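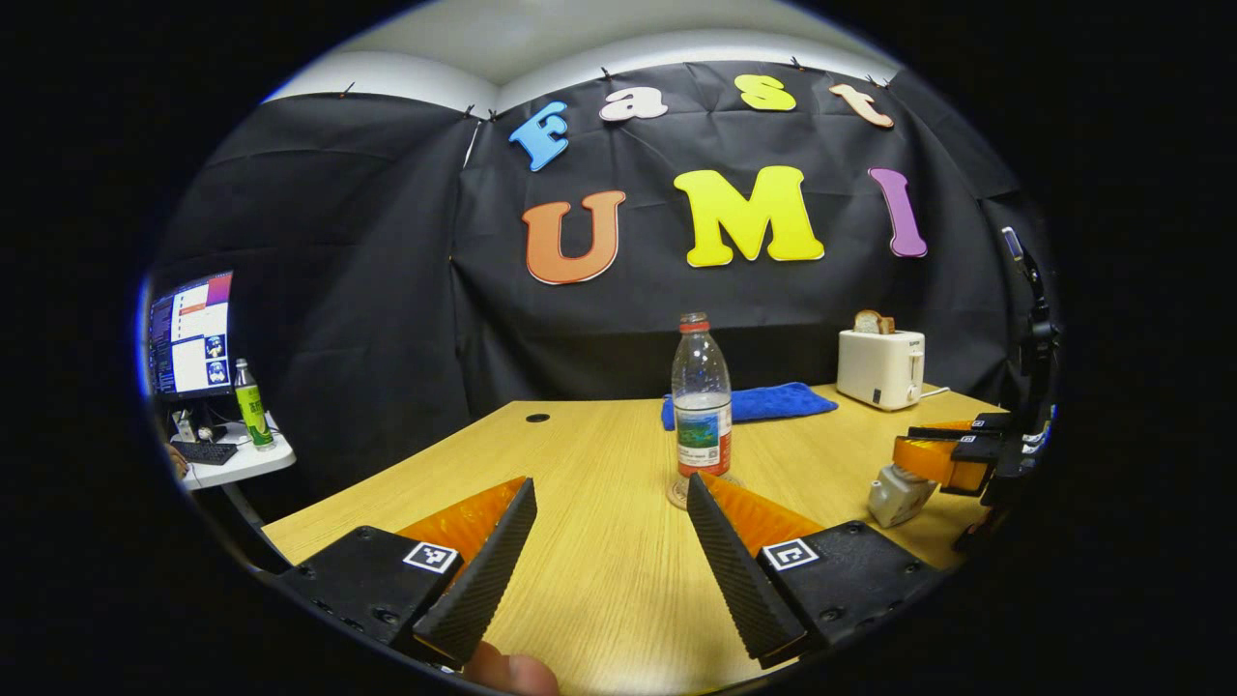 **Figure 3.** A clear plastic water bottle with a red cap and a wrap-around landscape label, standing on a light wooden table.

### 4.2 Does the landscape label change what people taste?

The claim that a picture of hills or water on a bottle makes the contents taste "purer" has been repeated so often that it is now cited without a source. We went back to the studies usually named in support of it and found less than we expected. Most tested the label together with the brand name, the bottle shape and the price, and then credited the label with the whole difference. Several used students who had been told the study was on water quality, which is a strange way to measure an effect that is supposed to work without anyone noticing.

Landscape labels of the general type in Figure 3, with a blue-green picture wrapped around a clear bottle, are common enough that shoppers may have stopped seeing them. This is a simple objection and the literature has mostly stepped around it. If a cue is on a large share of the products on the shelf, it can't do much to set one of them apart. It might still raise the rating of bottled water as a whole, but that is a different claim and would need a different test.

Our own data come from the Tornstead tasting survey, in which 3140 adults rated one water served in bottles with different labels. All bottles were filled from the same municipal supply. After we removed 140 people who skipped the final rating page, 3000 remained. Each person tasted one sample, poured in front of them from a labeled bottle, and rated it on purity, freshness and overall liking. We kept the bottle shape the same throughout and used no brand that was on sale in the area. The two made-up brand names, Standis and Britley, were assigned at random across the label designs so that a catchy name couldn't be mistaken for a good picture.

The landscape label did slightly better than the plain label on purity. It did no better on freshness, and on overall liking the plain label was ahead by a margin too small to take seriously. We are not inclined to make much of the purity result either. Participants were asked to rate "purity" directly after looking at a picture of clean scenery, and the word may have told them what we were after. A person who wants to be helpful will give the answer the form seems to want. When we moved the purity question to the last page for a subgroup of 341 people, the advantage of the landscape label could no longer be told apart from zero. The subgroup is small and the test is weak, so we can't say the effect is absent. We can say that it depends on the order of the questions more than an effect on taste should.

The Jalali model, which is the usual framework in this area, would explain our results by saying that the label acts on expectation first and taste second, and that the delay in the subgroup let the expectation fade. This may be right. It is also hard to see what result the model would have ruled out. A large effect counts as support, a small effect counts as fading, and a reversed effect has been read elsewhere as "contrast". Until the model states in advance how long an expectation should last, we would rather treat it as a way of talking about findings than as an account of them.

Cap color deserves a separate word. It has been argued that a warm color such as red suggests sweetness or flavoring and so works against the message of a cool-toned label. We did not vary the cap, and we know of no study that varied it while holding the label fixed. The argument leans on work with colored drinks, where the color is in the liquid itself. Carrying that over to a piece of plastic that most people unscrew and put down is a long step, and the papers that take it give it a sentence or two at most.

There are limits to what we did. People in the survey were handed the water and did not choose it or pay for it, and a label may matter at the moment of buying even if it does nothing in the mouth. We ran all tasting in March, indoors, when few people were very thirsty – ratings collected in hot weather could look different. We also relied on a single landscape design. A snowy mountain, a forest or a lake may not behave alike, though we note that the earlier papers treat them as if they do.

What we object to is the move from "people say this label looks clean" to "this label makes the water taste clean." The first is easy to show and we found it again in our pretest. The second has been assumed from the first, with tasting data added afterward and read kindly. The advice to packaging designers that appears at the end of many of these papers goes further still, promising gains in repeat sales that no tasting study could measure. Section 4.3 turns to repeat purchase, where the evidence is thinner and the claims are, if anything, bolder.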